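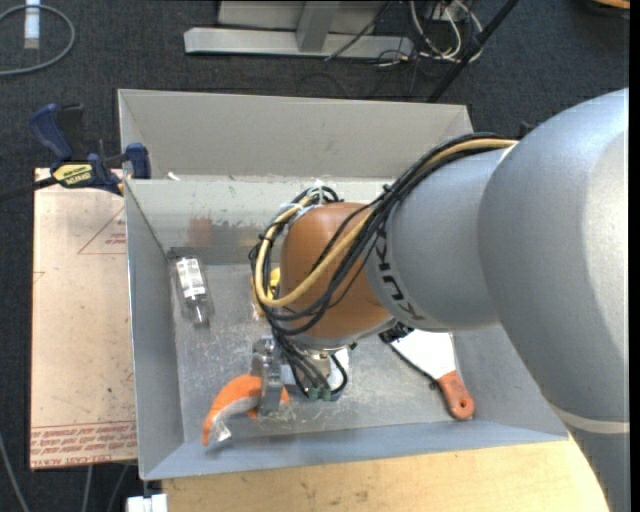 Cell safety checklist, bin picking station, Prerkdale lab
Filled in by Solange Miranda, August 23, 2022
Status: back in service at reduced speed, two items open

Before we start

OK, so this is the regular cell checklist, but I'm filling it in after the protective stop and I have more to say than the boxes allow. Short version: the arm was carrying a part up and out of the bin, the hose and cable bundle snagged at the wrist, one of the gripper cables pulled out of its connector, and the fingers let go. The part dropped back in the bin. No injuries, no damage to the arm that I can find. The log has it as event 666, which got the laughs you'd expect.

1. Emergency stop and gate
Pass. I hit both buttons and opened the gate with the arm moving slowly, and it stopped every time. Please reset from outside the cell! I saw two people reach around the gate in April and I'm still grumpy about it.

2. Speed limit
Pass, with a change. We were running at 70 percent when it snagged. I've got it down to 15 until item 4 is closed. Yes, picking is painfully slow now. Bring a coffee.

3. Arm mounting and joints
Pass. Base bolts are tight, the marks on the bolt heads still line up, and I moved every joint by hand guide without feeling anything odd. I listened to the wrist for a good while (it was the bit I was worried about) and it sounds the way it always has.

4. Cable and hose bundle
FAIL, still open. The tan-yellow hose swings out in a big U over the orange wrist joint, with the black cables running right beside it, and then everything drops down to the gripper. We need slack there or the wrist can't turn. But that's a lot of loop, and when the wrist goes most of the way around with the arm low, the loop can catch on the lip of the bin. I got it to do the same thing again at crawling speed with my hand on the stop.
What I'd like is a proper swivel guide from Chauvin. I've asked for a quote. Zip ties are fine for keeping the bundle tidy but I don't want them to be the whole plan. Until the guide arrives, wrist rotation is limited in the program, so please don't take that limit out to reach the corners.

5. Gripper cables and connectors
Pass after repair. I put a new end on the cable that came out and tugged on the rest. The two little green connectors are the ones to look at every shift: push them in with a thumb, and if either one moves, stop and call me.

6. Gripper fingers
Pass. Opened and closed them 15 times empty and then with a part. No bend in the metal, and nothing loose on the bracket.

7. What happens when the gripper loses signal
FAIL, still open. This one bothers me more than the hose. When the cable came out, the gripper opened. It should hold whatever it's got and wait for a person. Zimmont wrote the gripper settings, so I've sent them the log and asked for hold on signal loss as the default. Nothing heavy or sharp gets lifted by the arm before that's fixed.
And sharp includes the scraper with the reddish-orange handle. I know it's in the pick set, and I know it's a good hard test, but leave it out of the runs for now.

8. Bin and clamp
Pass, needs cleaning. The clamp at the corner is tight and the bin didn't shift when I leaned on it. The floor of it is scratched up and full of bits that look like straw, so vacuum it with the arm locked out. Wipe the far wall too while you're in there, it's all smudges.

9. Floor around the cell
Marginal. There are too many cables lying on the carpet, with a whole tangle by the gray stand. I caught my foot on one on the way to the stop button, which is exactly when you don't want to! I've ordered 5 cable covers through Drerkeck. Meanwhile, go around the other side if you can.

10. Lockout tags
Pass. Tags and locks are on the hook and there's one for everyone on shift. Take your own, sign the sheet, put it back.

Next check
I'll redo items 4 and 7 when the guide and the new settings are in. Everything else goes back to the normal weekly round. If it stops again before then, leave it exactly as it stopped, don't clear the fault, and come find me or leave a note on my desk.

S. Miranda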